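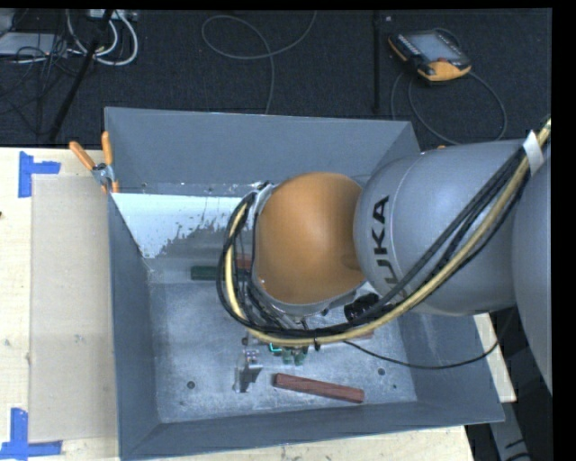

12 juillet 2020
Par la rédaction du magazine

Au club de robotique de Garnutia, les séances commencent toujours par le même travail un peu ennuyeux, le rangement des câbles. Les élèves le font sans beaucoup parler. Ensuite quelqu'un lit à voix haute la feuille de sécurité, même si tout le monde la connaît par cœur, et la séance peut commencer.

Je suis venu trois fois à Garnutia pendant ce mois de juillet. La première fois, je pensais écrire un article sur un concours. Le concours existe bien, il s'appelle la coupe Molefe, et le club y prépare sa participation depuis l'hiver. Mais ce qui m'a retenu est plutôt la manière de travailler de ce petit groupe, qui est lente et assez obstinée.

Le sujet de cette année paraît simple quand on le lit. Un bras robotisé doit prendre des pièces allongées dans un bac en métal et les poser sur une surface de dépôt à côté. Les pièces n'ont pas de place fixe. Elles peuvent être couchées en travers, serrées l'une contre l'autre ou poussées contre une paroi, et le programme doit décider tout seul laquelle il prend en premier. Le règlement donne 5 minutes par manche.

Le bras du club est un KUKA, avec un carter gris et de l'orange aux articulations. C'est une machine d'industrie, et elle impressionne les nouveaux, qui restent d'abord très loin. Une élève de terminale m'a dit qu'elle avait mis deux semaines avant de tenir le boîtier de commande sans avoir les mains moites. Maintenant elle le garde pendant toute la séance et elle le rend avec regret.

Pour le reste, le club fabrique ou récupère. Les doigts de la pince sont dessinés par les élèves et ils en sont à leur quatrième version. Les premiers étaient trop larges et touchaient la paroi avant d'atteindre la pièce. Les deuxièmes étaient assez fins, mais ils pliaient. Sur la table en bois, les repères sont marqués avec du ruban adhésif bleu, et une simple pince à ressort serre un coin du bac. Avant cela, le bac glissait de quelques millimètres à chaque contact, et le groupe a cherché pendant plusieurs séances une erreur de calcul qui n'existait pas.

Cette histoire est racontée à chaque visiteur. Je crois qu'elle leur plaît parce qu'elle console. Un garçon de seconde avait relu tout le programme ligne par ligne, il avait même trouvé deux vraies fautes, et le bras continuait à se tromper. Il en rit aujourd'hui, mais pas beaucoup.

Le problème le plus difficile reste la vision. Le fond du bac est rayé, il brille par endroits, et selon la lumière le logiciel prend un reflet pour le bord d'une pièce. L'équipe a essayé de peindre un deuxième bac en noir mat. Les résultats étaient meilleurs, seulement le règlement de la coupe impose le métal nu. Il a fallu revenir en arrière et enregistrer de nouvelles prises, avec les volets ouverts, puis fermés, puis à moitié fermés. Le club possède maintenant environ 3 000 essais enregistrés, que les élèves trient eux-mêmes le soir - réussi, raté, ou « à discuter ». Cette dernière catégorie provoque de longues disputes. Une pièce qui tombe bien placée, mais que la pince a lâchée trop tôt, est-ce une réussite ?

Les faisceaux de câbles sont l'autre souci. Ils suivent le bras jusqu'au poignet, et si la boucle est trop courte, ils tirent ; si elle est trop longue, ils pendent au-dessus du bac. Les élèves ont mis du ruban et des colliers en plastique, ils les coupent, ils les remettent un peu plus bas. Un collier déplacé oblige à refaire une partie des tests, et tout le monde soupire.

Il y a aussi la question de l'argent. L'atelier est prêté par la commune de Collelby, et le lycée Horine paie l'assurance et une partie du matériel. Le reste vient d'une vente de gâteaux et de lampes réparées, qui n'a pas pu se tenir ce printemps. Les élèves ont donc travaillé pendant plusieurs semaines à distance, avec un simulateur, chacun dans sa chambre. Le simulateur ne connaît ni les reflets ni les câbles. Quand le groupe est revenu à l'atelier, le bras réussissait moins souvent que sur l'écran, et il y a eu quelques jours de découragement.

À ma dernière visite, l'ambiance était meilleure. On changeait la vitesse de descente, on notait le résultat sur un cahier, on recommençait. Vers la fin de l'après-midi, deux élèves ont demandé à rester encore une demi-heure pour essayer les pièces vertes avec les volets fermés. L'encadrante a regardé l'heure, puis elle a dit oui.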